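## 4. Recurring Objects and Audience Recall in *Skistov*

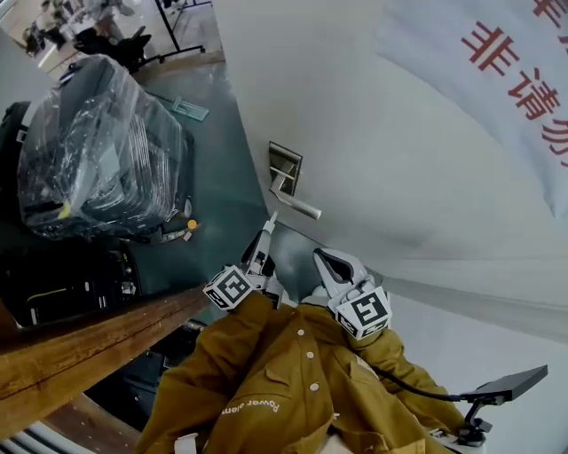
The preceding section dealt with the way the series distributes its backstory across the first season. We turn now to the smaller matter of objects that return from one episode to another, and to what regular viewers remember of them. Earlier work on serial science fiction has tended to treat such returns as rewards for attentive fans (Isaksson, chapter 2). Our material suggests that the effect is wider than this, and that it reaches viewers who would not describe themselves as fans at all.

*Skistov* follows the crew of a mining station over 17 episodes. Its central figure, the pilot Mornau, dies in the opening scene of the first episode, and the remainder of the season is set before that death. The audience therefore knows the outcome from the start. What it lacks is the meaning of the things found in Mornau's cabin: a torn ration card, a child's whistle and a key that fits no lock on the station. Each of these is explained at a different point in the season, and the key is left until the final episode.

### 4.1 Material

The analysis draws on two sources. The first is a body of nearly 4,000 posts from a public discussion board, written while the season was first being shown. The second is a set of interviews with 40 viewers, carried out by Stojanović between the end of the season and the following September. Posts which only repeated a line of dialogue were removed before coding. Both authors coded the remainder, and differences were settled by discussion. Interviews were held in the viewers' own homes where possible, and by telephone in the other cases.

### 4.2 Findings

The ration card was mentioned early and often. Viewers linked it to the food riots in the third episode almost at once, and discussion of it fell away soon afterwards. The whistle drew less comment at first. It returned to notice in episode 10, when Ghauri is heard using one like it to call her brother across the loading bay. Several of those interviewed said that they had stopped the episode at this point in order to watch the opening scene again.

The key behaved differently. Posts about it continued through the whole season at a low but steady rate, and a large share of them put forward theories which the later episodes ruled out. The most common held that the key belonged to the prison ship Cekard. This reading was still being defended after the ship had been destroyed, usually on the ground that a second vessel of the same name might exist. One interviewee remarked that she "would sooner have the wrong door than no door".

Figure 4 of the present paper, which gives the number of posts for each object by episode, is placed in the appendix for reasons of space.

### 4.3 Discussion

Isaksson has argued that a prequel structure weakens suspense and puts dread in its place. The interviews support this in part. Viewers spoke of dread in connection with Mornau, but in connection with the objects they spoke mainly of curiosity, and some reported both feelings during a single scene. It may be that a known death leaves more attention free for minor puzzles. The present data cannot settle the point, as no comparable series with an open ending was included.

A further limit concerns the discussion board itself. Its moderators merged a number of threads during the later part of the season, and the order of some posts could not be recovered. These have been kept in the totals but left out of the count by episode.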